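Gripper on our simulated sorting cell loses the part halfway to the crate

Sunton_cell
I work with the simulator copy of our cell. The gripper closes well, but on the way the part slips. Force limit is 14. Is it the fingers or the setting?

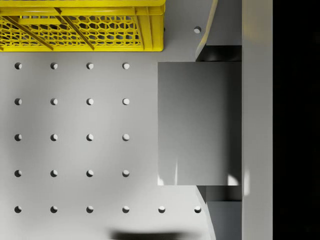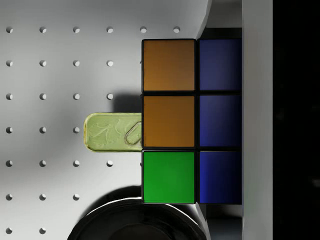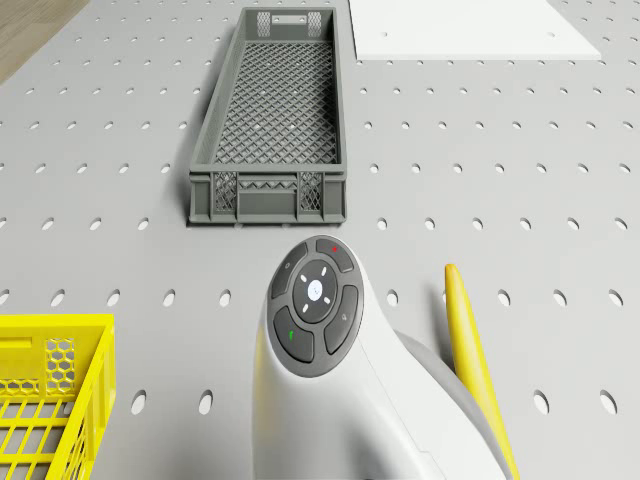
Gray box, puzzle cube, and the arm near the gray crate.

biter12
Same with me. Raise the force.

Thambiah
First check finger friction, then lower the speed. Change only one each time.

Last updated: June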